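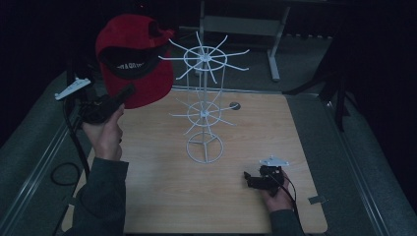 Do those rotating wire cap stands ruin hats?

Posted in Shop Fittings & Display

viduveck_corner

I have a small booth selling ball caps and a few beanies, and I've been using flat shelves, which look terrible by the end of the day. I'm looking at one of the white wire spinner stands, the countertop kind with a ring of arms at the top and a smaller set in the middle. The seller (Larkix) says it "keeps caps in showroom shape" and "holds a full range." I don't believe either claim. A wire tip pushing into the crown of a cap all day sounds like a great way to get a pimple in the fabric.

So, from people who have used one and don't sell them: do the arms leave marks? Does it tip over when one side is full and the other has been picked clean? And does it really spin with caps on it, or do the brims jam into each other? My counter is wood, if that matters, and I'd like to not scratch it.

brimandbutton

I've had one for two seasons. Yes, they can leave marks, but it depends on the hat and how you hang it. A structured cap with stiff backing in the front panels has never given me trouble. Unstructured ones do get a little bump if you let the whole weight sit on the tip. What I do is slide the arm in under the sweatband so the band takes the load and the crown doesn't touch anything. It's slower, and customers will undo it all day long, so budget for walking over and fixing them.

"Holds a full range" is ad talk. Count the arms and then subtract. With curved brims I skip every other arm on the top ring, or they overlap and the back of each cap gets shoved out of line. Flat brims are worse, they stick out farther and catch on the neighbor when you turn it. The lower ring is smaller, so I'd plan on beanies or kids' sizes down there and be pleased if anything else fits.

Tipping is a real problem on the light ones. Look at the base ring before you buy. If it's a lot narrower than the spread of the top arms, a kid giving it a hard spin will put it on the floor. Mine went over twice the first month. I load opposite sides in pairs now, one left, one right, and when something sells I move a cap to even it out. A stand with a wide heavy base would save you all that, but then you're paying for it.

For the counter, stick felt pads under the feet. Check them every so often, they slide off when it gets warm.

Also, spin it empty in the store if you can. Some of them wobble right out of the box and no amount of bending fixes that.

imrie_flea_row

They're fine. I've sold 2,000 hats off mine and had no complaints about dents. People worry too much. Steam takes the bump out anyway.

brimandbutton

How would you know, though? Someone who sees a dent puts the hat back and walks off. They don't file a complaint. And steam works on cotton, I wouldn't try it on anything with a cardboard-stiff brim.

viduveck_corner

Thanks, the sweatband trick is the first useful thing I've read on this. Not convinced about the steam. I'm going to borrow one from the booth across the aisle for a weekend and hang the cheap caps on it before I spend anything. If they come off lumpy I'll stay with shelves and keep complaining about them.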